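Visit report: open day at the Emau garment reuse workshop, Plillano

March 2025

Emau opens its building in Plillano to visitors twice a year. I went with two people from our own clothing exchange in Forent, mainly to find out how they sort and fold, which is where we lose most of our time. The next open day is in April and there is no charge, but you have to put your name down.

The visit starts at the back door, where the bags come in. Fiorella Grasso runs intake and took our group of 12 through it. Everything is tipped onto a long table and split by type: tops, bottoms, outerwear, household. Children's clothes go straight to a separate room. She told us they took in 596 bags over the winter and that the hardest month was the one after the holidays.

Next is checking. Each piece is held up to a window, then turned inside out. Zippers are run up and down twice. Pockets are emptied into a tray, and the tray on the day of our visit held bus tickets, a key and a lot of tissues. Anything with a small fault goes on the repair rail. Adelmo Barbieri does most of the repairs on two old machines, and he showed us how he replaces a zipper slider without taking the zipper out. It took him a few minutes. We asked about stretched cuffs and he said he leaves them alone unless they are torn.

Washing is done off site by a laundry called Lưu, so there was little to see apart from the labeled sacks. Clean clothes come back within the week.

The part I had come for was upstairs. Folding is taught on beds, at the height people use at home, and the beds are made up with ordinary printed bedspreads. Their method for sweatshirts and hoodies goes like this. Lay the garment out with the front facing up and smooth it from the middle. Bring one sleeve in across the chest, then the other. Fold the sides in to the width you want, then bring the hem up. For a hoodie, the hood is dealt with last and laid flat over the top of the bundle. If there is a print on the front, they like part of it to show when the piece is finished – it saves unfolding things at the sale table.

We all had a turn. My first attempt was too wide for the shelf and I had to start over. Thick fabric is harder than it looks because the bundle wants to open again, and Fiorella's advice was to press the air out with your forearm before the last fold. Shirts are easier. The folding session is listed as 20 minutes but ours ran longer and there was no hurry to move us on.

The stockroom is at the end of the corridor. Shelves are arranged by color first and size second, the opposite of ours. I am not convinced it would work with our smaller stock, but their shelves were tidy and people were finding things quickly. Coffee was served downstairs afterward. Parking is on the street and fills up early, so take the bus if you can. 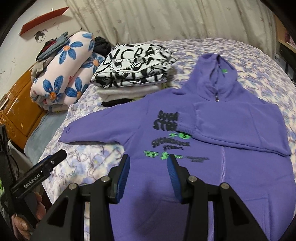
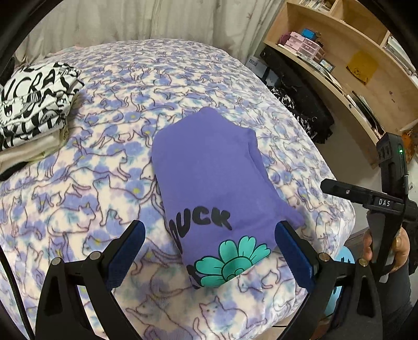

Purple tops on the beds: a zip-up hoodie with one sleeve folded in (first picture) and a folded sweatshirt with a green flower print (second picture).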